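Still waiting for something to put the toys away

15/05/2021

My mother had a dishwasher that she washed the dishes for. I mean it. Everything went in rinsed, scrubbed and very nearly clean, and my father used to ask her what exactly she thought the machine was going to do with it. I have been thinking about that dishwasher a lot this month, because a reader named Carol wrote in to ask whether I would ever buy a household robot, and I started typing an answer to her over breakfast and was still typing it at lunch.

The short answer is that I already own one, sort of. We have had a Bosman floor vacuum since a year ago April, and I am fond of it the way you get fond of an elderly dog. It goes around and around the dining table, it gets stuck under the radiator, it comes home when it feels like it. And it does pick up crumbs, I will give it that! But before it can run I have to pick up the socks, the puzzle pieces, the dog's rope, the phone charger and whatever my grandsons have left behind the couch. So the robot does the floor, and I do everything on the floor. My mother would have understood this arrangement perfectly.

What I want, and I suspect what Carol wants, is the other half. I want the machine that picks up. I would push a vacuum myself quite happily, with the radio on, if something would go ahead of me and put the toys in the toy bin and the sauce bottle back in the fridge door. That is the chore that wears me out, the bending and the sorting and the carrying things to the rooms they came from.

I used to think this would be the easy part. Lifting a stuffed animal off a rug doesn't seem like much next to, say, welding a car door. Then I had a long talk with Masaru Ikeda, who was in my husband's shop for years at Flornell and has forgotten more about machines than I will ever learn. Flornell made cabinet hinges and drawer slides, up to 3000 pieces in a shift when things were busy, and Masaru looked after the arms that moved them from the press to the packing line. I asked him why an arm that could do that all night couldn't come to my house and clear the playroom.

He laughed for quite a while. Then he told me that those arms never once looked for a hinge. The hinge was always in the same place, turned the same way, because somebody had spent weeks building a fixture to make sure of it. If a hinge came down crooked, the arm closed on air and carried the air very carefully to the packing line, and set it down, and went back for more. The people on the floor did all the untangling. When the company had a go at having an arm pull mixed parts out of a tub (this was a package from an outfit called Sendum), it was fine on the boxes and hopeless on anything in a bag. They went back to a person on a stool after 3 months.

I found that oddly cheering, and a little sad too. It had never occurred to me how much my hands are doing when I clear up. I pick up a rubber octopus by one leg, or a bottle by its neck, or a block with the same two fingers I was already using to hold a spoon, and I am usually talking to someone over my shoulder while I do it. I don't plan anything. If the thing slips I have caught it before I know it slipped. Try telling a child how to pick up a sock and you will see how little of it you have words for.

So that's the state of the shop floor as far as I can report it, and it is a good deal further along than the state of my house. Masaru says the clever people have moved on to exactly this problem, picking odd things out of a bin, soft ones and slippery ones and ones with no sensible handle, and that it's slow going but it is going. I like the look of that work, I have to say. It is much closer to my playroom than all those silver humanoids on magazine covers carrying a tray of drinks.

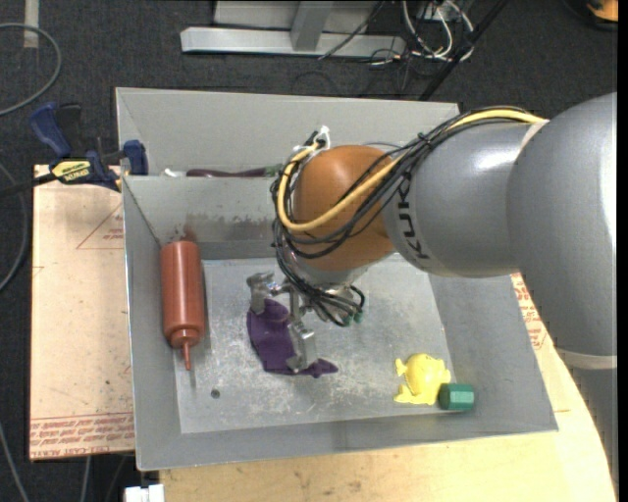
A KUKA arm with its gripper down on something purple and floppy. The yellow toy and the green block are still in the bin.

I could find you every item in that bin at my place, or its cousin anyway. The squeeze bottle alone – I have one just that shape that lives on its side in the door of the fridge and falls out when you open it too fast. And look at the size of the arm compared with the toy. I'd have to move the couch out, and probably the wall behind it. My grandsons would be thrilled and I would never get the vacuum past it.

There is a company called Jatance that keeps sending me emails about a "home helper" on wheels, with a waiting list you can join for 1000 dollars. The video shows it handing a woman a folded towel. I watched it more times than I should admit, trying to find the part where it folds the towel, and I don't believe there is one. The towel is simply folded when we meet it. I would like to know who folded it, and whether she got a credit.

So Carol, my longer answer is no, not yet, and I'm not joining any waiting lists. I'd buy one the day it can clear a playroom it has never seen before, with the light bad and the dog in the way. My husband has put his guess at 2071, which would make me well over a hundred, and he says I can have it for my birthday. I think he's being gloomy – I'd go a good bit sooner than that, though not soon enough to help with this weekend, when both boys are coming and bringing the marble run.

If any of you have a machine at home that really does pick things up and put them where they belong, please write and tell me what it is, and what you have to do before you switch it on.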